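Fallgate to bring unisex workwear range to 26 more shops

Clothing company Fallgate will put its Vusen range of unisex workwear on sale in a further 26 independent shops from January, the company said. The range will then be stocked in 52 shops across England, Scotland and Wales. Until now it has been sold mainly in the Midlands and the north.

Vusen was launched as a small collection of overshirts and straight-leg trousers. The new season adds a chore jacket, a short-sleeved work shirt, a pair of dungarees and a lined gilet. All of them are cut from one pattern block and sold in a single run of sizes, with no separate lines for men and women.

Fallgate said it had changed the sizing after listening to shopkeepers, who reported that customers were unsure which size to pick. Labels on the new garments give chest, waist and inside leg measurements in centimetres and inches. The old numbered sizes from one to seven will be dropped. Garments already in shops will keep the old labels until they are sold, and a conversion card will be supplied to every stockist.

The fit of the range was revised over the spring and summer. Fallgate collected 1,577 replies to a customer survey, which asked people where their work clothes rubbed, pulled or gaped. Shoulders and hips were the two areas mentioned most. The overshirt now has a pleat in the back and a deeper armhole, and the trousers have a gusset and an elasticated section at the rear of the waistband. The front of the waistband is unchanged.

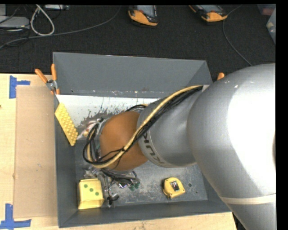
Colours have been chosen to go with pieces from earlier seasons, so that a jacket bought last year can be worn with this year's trousers. Navy, moss and stone remain. Black has been withdrawn from the trousers but stays in the overshirt. Two colours are new to the range: a dark grey close to that of the deep bin under the robot arm, and a rust which sits near the orange-brown of the arm's wrist joint. Both will be offered in every style except the gilet, which comes in navy and moss only.

The main fabric is a cotton twill woven for Fallgate by Kaneko, which has supplied the company for several seasons. It is a mid-weight cloth with a slightly brushed face, and it is washed before cutting to limit shrinkage. The summer shirt uses a lighter version of the same cloth. Buttons are corozo, and the dungarees have metal fastenings that can be removed and replaced at home with a screwdriver.

Sewing will continue at the Gostov workshop, where the first Vusen pieces were made. The workshop will make up to 2,000 garments for the first delivery, with a second to follow in the spring if orders allow. Seams on the trousers and dungarees are triple stitched. The knee patches are cut as a pocket open at the bottom, so that foam pads can be put in and grit can fall out.

A spokesperson for Fallgate said: "People wear these clothes in potteries, kitchens and gardens, and a good many wear them to the office. We have kept the shapes plain and put the work into the cut. The survey was useful and in places quite blunt. The gusset came straight out of it."

Fallgate will also extend its repair service to the new stockists. Customers can hand in any Vusen garment at the shop where they bought it, and it will be sent to the company for mending. Replacement buttons, patches and re-stitched seams are free for the first year. After that there is a fixed charge for each repair, to be shown on a price list at the till. Garments should be washed before they are handed in.

Prices for the existing styles will stay the same. Prices for the four new styles will be sent to stockists with the order book and shown on the Fallgate website when the range goes on sale.

Notes to editors

Fallgate designs and sells everyday clothing through independent shops and its own website. Vusen is its unisex workwear range.

Fabric swatches and garments for photography can be borrowed from the Fallgate press office. Loans are for ten working days. A list of the new stockists is available on request.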